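Floors, mostly

Ok quick one because the kettle's on and I have to be out the door by 8. I said I'd write up the floor thing and then didn't, for months, so now you get the rushed version.

Background for anyone new. We bought the old place on the corner, the one with the flat roof, and every room had a different floor. Lino in the kitchen. Carpet in the hall the colour of weak tea. Something sticky in the laundry that I never did identify. Underneath all of it, concrete. I'd been looking at bare concrete floors online for ages, the way other people look at shoes, and I thought great, rip it up, seal it, done by July.

Not done by July.

Pulling up the lot

The carpet was easy. Knife, roll, tape, drag it outside. The gripper strips round the edges were not easy. Wear proper gloves, I wore gardening ones and my thumb looked like a pincushion. Flat bar and a hammer, go along slowly, put every strip straight in a bucket. I found one with my foot two weeks later anyway.

Then the lino. If your house is old, get it tested before you touch it. Old lino and the black glue under it can have asbestos in it and you don't want to be the person who finds out after sanding. Ours came back clear. I waited for the result with the kitchen door shut and ate toast in the bedroom like a student.

Glue was the worst bit of the whole job. I tried a scraper, then a heat gun, then a stripper called Zestgate that smells like an orange having a bad day. The Zestgate worked best but it's slow, you leave it and go away and come back and it's jelly, and then you have to get the jelly up before it dries agian. Old towels. Lots of old towels. Cost me 94 dollars for the big tin and I used all of it.

What colour is concrete

Grey, I'd have said. No. Ours was three colours at least. Pinkish by the back door where someone had patched it, dark under where the fridge used to be, and a big pale blotch in the middle of the lounge room that I still have no explanation for. I panicked and went looking at stains and coatings so I could make it all match.

The man at the tile shop (Ionescu, the one behind the servo, good place, terrible parking) told me to leave it alone and live with it for a bit before I put anything on it. Best advice I got. Once the dust was off and there was furniture in there the blotches stopped looking like mistakes. A bit of beige in with the grey is much kinder than flat grey, it stops the room feeling like a car park. Mottled is good. Mottled hides crumbs!

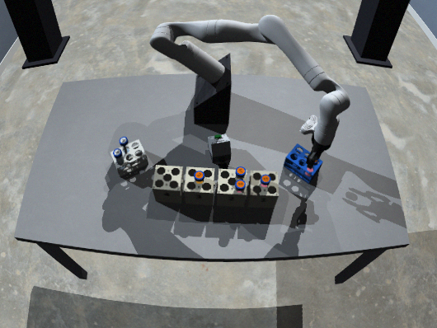 Sealing it

Two choices really. A coating that sits on top, or a penetrating sealer that soaks in. Coating is shinier and wipes clean but it scratches and then you see every scratch. Soaking-in kind looks like nothing's been done, which was the look I wanted, but red wine has to be got up fast.

I went with the soaking kind, Lorketti matte. Vacuum first. Then vacuum again, then mop, then let it dry properly, I gave it the whole weekend. Roll it on thin. Don't leave puddles, they go white and cloudy and you will be on your knees rubbing them out with a rag at 11 at night asking yourself questions. Two coats in the lounge, two in the hall, three in the kitchen.

All up for sealer, rollers, and a pole that bent straight away: 192 dollars. The polishing people had quoted me a number with a lot more in it than that.

Would I do it again

Yes. Maybe. It's cold in the mornings, I won't lie, I've got slippers at both ends of the hall now. And it's loud. Drop a spoon in the kitchen and the dog leaves the room. I put a Gremix rug in the lounge, the big wool one, marked down to 100 on the seconds table for a wonky corner, and that fixed most of the echo. Also felt pads under all the chair legs. Buy more than you think, they fall off.

The laundry's still not done. Sticky stuff is still there, I've just put a mat over it. Will post when I've worked out what it is, or when it's gone, whichever's first.

Someone asked in the comments about doing this over floor heating and I don't know sorry, ours hasn't got any. Ask a tiler. Right, running late, keys, bye.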